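Genberg Shelf Restocking Open Day

The Genberg Shelf Restocking Open Day is a public demonstration of retail robotics held at the Genberg test hall. It is run by Brurix, which develops software for mobile robots with two arms, and by Jääskeläinen, a supplier of store fixtures. The 2026 edition took place on 2 April 2026 and drew 91 registered visitors, most of them from grocery chains, packaging companies and technical colleges.

Background

The open day grew out of a series of closed trials in which Brurix tested whether a general-purpose robot could put goods back on a standard store shelf without changes to the shelf or the packaging. Jääskeläinen provided the fixtures for these trials and asked that later rounds be shown to its own customers. The first public session was held the previous July in a smaller room and was limited to invited guests.

Registration for the second edition was open to anyone. Visitors were admitted in groups, and each group stayed in the demonstration area for 17 minutes before moving on to a talk in the adjoining room.

Demonstration area

The work takes place in a carpeted room with white walls. A dark retail shelving unit stands beside a stainless steel table, and the robot moves items between the two. The shelf carries ordinary packaged goods such as boxed sweets and chip canisters. Canisters are the main test item because they are light, have a smooth round body and fall over easily when set down at an angle.

The robot has two grippers with ridged, segmented fingers. Either arm may be used for a given item, and the choice is left to the planning software.

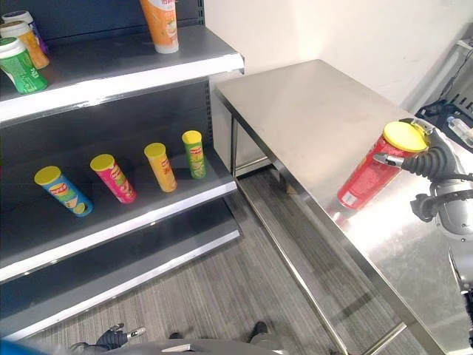
A red chip canister held in the gripper above the steel table, with four more canisters on the middle shelf.

Course of a session

A session begins with a spoken introduction by a member of the Brurix staff. The operator then gives the robot a task in a short typed sentence, for example a request to place a canister next to another of a different color. The robot carries out the task without further input unless the operator stops it. The stop button is kept within reach of the operator at all times, and visitors remain behind a line on the floor.

Three kinds of task were on the program in 2026:

Transfer. The robot takes a single item from the table and sets it on a named shelf.

Return. The robot removes an item from the shelf and places it on the table.

Straightening. The robot brings leaning canisters upright without taking them off the shelf.

Straightening was added after the July session. It is considered the hardest of the three, as the fingers have to fit between neighboring items and the shelf rail leaves little room at the front. Groups were told beforehand that attempts might fail, and an operator reset the shelf by hand between groups.

Each group saw up to 10 attempts. The number varied with the time taken by questions and by resets. Visitors could propose a task, provided that it used items already in the area. Requests involving glass or open containers were declined.

The middle shelf and the table top are used for most tasks. Upright and leaning canisters can be present at the same time, and boxes may be left on the same shelf so that the robot has to tell different kinds of packaging apart.

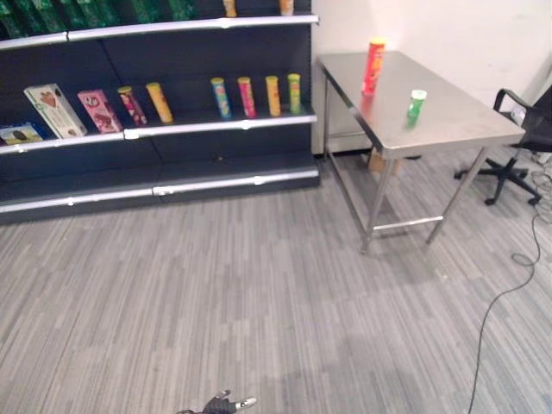 Software

The robot runs Flindus, a control program written by Brurix. Flindus takes in camera images and the typed instruction and produces arm movements directly, with no stored map of the shelf. Brurix states that the version shown in 2026 was trained on recordings of people guiding the robot by hand, made in the same hall and at 2 other sites. The program is not sold separately.

Reception

Responses collected at the exit were mostly favorable. Visitors from grocery chains commented on the slow pace of the arms and asked about work during store hours, when customers would be close by. Brurix replied that the system was intended for use after closing. College groups asked for longer sessions and for access to the recordings.

Jääskeläinen later published the shelf dimensions used in the demonstration so that other developers could build a matching setup.

See also

Mobile manipulation
Planogram
Retail automation
Shelf stocking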